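Wunido, dos semanas de prueba con el kit de vaciado de cajones

28/09/2026

Llevaba desde la primavera queriendo probar el kit Wunido y por fin Adbridge me lo ha prestado. El préstamo no me obliga a nada: lo devuelvo en octubre y escribo lo que me parece.

El kit trae la pinza, el soporte para la muñeca, una caja de control y la licencia del programa para un año. El brazo lo pones tú. Cuesta 3749 euros sin IVA, y el segundo año de licencia son 813 más. No es barato, pero la pinza Grudik que usaba antes me salió por algo parecido y venía sin programa.

El montaje me llevó una mañana. El manual está bien traducido, salvo el capítulo de la calibración, que repite 2 veces el mismo paso con nombres distintos. Los cables de la muñeca son demasiado finos para mi gusto y hay que dejarles holgura, o tiran al girar. Lo demás encaja sin forzar nada.

Para las pruebas uso un cajón de chapa gris de paredes inclinadas, sujeto con una mordaza, y objetos de formas que no se parecen entre sí: un cepillo azul, un muñeco de juguete, un bloque hexagonal. El programa elige por dónde agarrar sin que le des modelos de las piezas, que es lo que venden en el folleto.
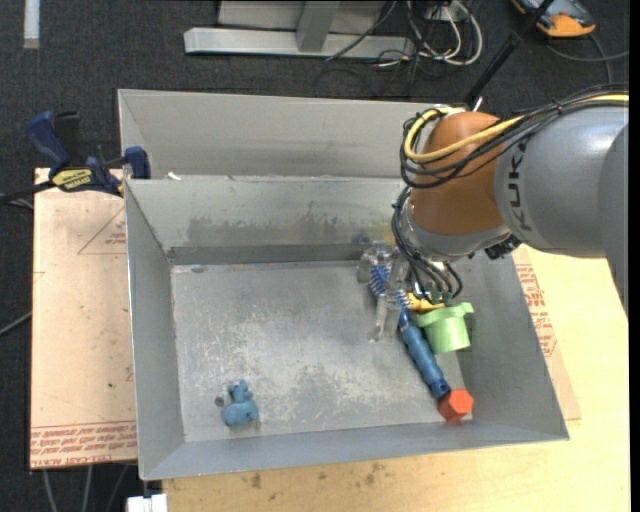
Mensah me escribe que con su Wunido el problema está en lo que queda pegado a la pared: el dedo baja bien, pero la muñeca llega antes al borde y el programa aborta. Lo resolvió subiendo el margen lateral a 11 milímetros y aceptando que alguna pieza se quede dentro.

He copiado ese ajuste y me funciona. Con el margen de fábrica tenía paradas continuas -- y cada parada pide confirmar en pantalla, lo que quita las ganas de dejarlo solo. Ahora aborta menos, aunque el ciclo es algo más lento.

Lo que peor lleva son los mangos lisos cuando están en diagonal. Los agarra por un extremo y se le giran. Adbridge dice que la próxima versión lo corrige; no la he visto.

¿Lo compraría? Para un taller con piezas variadas y pocas prisas, sí. Para una línea con ritmo fijo esperaría a esa versión. Me queda por probar el modo de dos cajones, que necesita otra mesa.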